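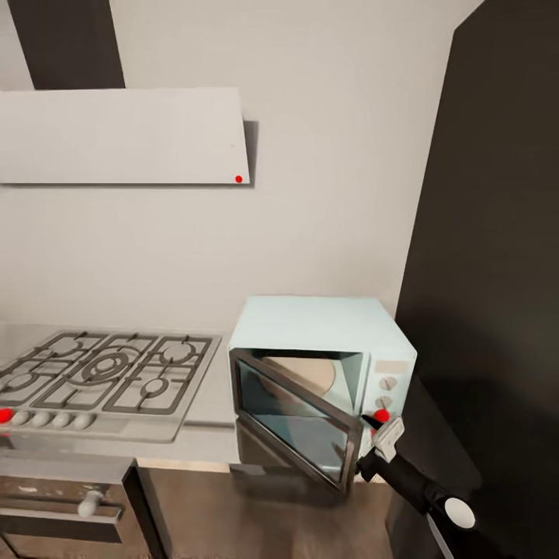

What has the grant paid for so far?

Most of it has gone on rainwater tanks and the plumbing that connects them. The rest covered a part-time coordinator, two training days and the printing of the household guide.

Home | Our Work | Reports | Get Involved | Contact

Filed under: Water, Progress Reports

Wokari Household Water Project: second progress report to the Geerts Fund

This report covers the period from the end of the first report to the close of March. The project helps households in the Wokari district store and look after their own rainwater. The town supply does not reach past the old rail crossing, and people beyond it rely on tanks, bores or carted water.

Tank installation

The agreement with the Fund was for 24 tanks. At the end of March, 20 were in and connected. The remaining four are on the properties along Trarnen Road, where the ground was too soft for the delivery truck through most of the wet. The supplier, Rendemis, has kept those tanks in its yard at no extra charge and will deliver once the road is graded. The shire has put the grading on its works list but has not given us a day.

Two of the installed tanks had to be moved after the pads settled unevenly. The contractor redid both pads with a deeper layer of crushed rock and has used the same depth on every pad laid after that. The cost was shared between the contractor and our contingency line.

First-flush diverters are now fitted at every connected house. Several households had asked for them after finding leaf litter and bird droppings in their gutters. We had left them out of the original budget, and the Fund agreed by email to let us move money across from freight.

Water testing

Samples were taken from each connected tank and sent to the regional lab. Most came back clear. A small group showed bacteria above the drinking guideline, all of them at houses with overhanging trees. Those households were told the same day the results arrived and were asked to boil drinking water. The gutters have been cleaned and the trees cut back, and a second round of samples is with the lab now.
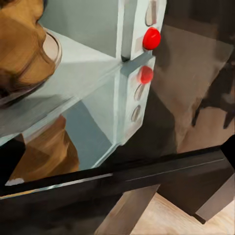

How often should a household clean out its gutters?

Every three months is enough for most roofs in the district. Houses under gum trees need it monthly over summer, and again after any big wind.

Training and the guide

Both training days were held at the Wokari hall on a Sunday, which suited people who work through the week. The first covered pumps and filters. The second was about reading tank levels and planning for a dry spell, and it ran over time because of the number of questions on bushfire reserves. We would like to run a separate session on that before next summer.

The household guide has been printed and delivered. The page on pump faults has a mistake in the wiring colours. A correction slip has gone out, and the online copy has been fixed.

Budget

Spending is within the approved total. Freight is under, pad works are over, and the two nearly cancel out. The full table is attached to the emailed copy of this report.

Next period

- Deliver and connect the Trarnen Road tanks
- Report the second round of lab results
- Hold the bushfire water session
- Begin the household survey the Fund asked for

We ask the Fund to approve a short extension to cover the delay on Trarnen Road. No further money is requested.

Sign up to our newsletter for project updates. You can unsubscribe at any time.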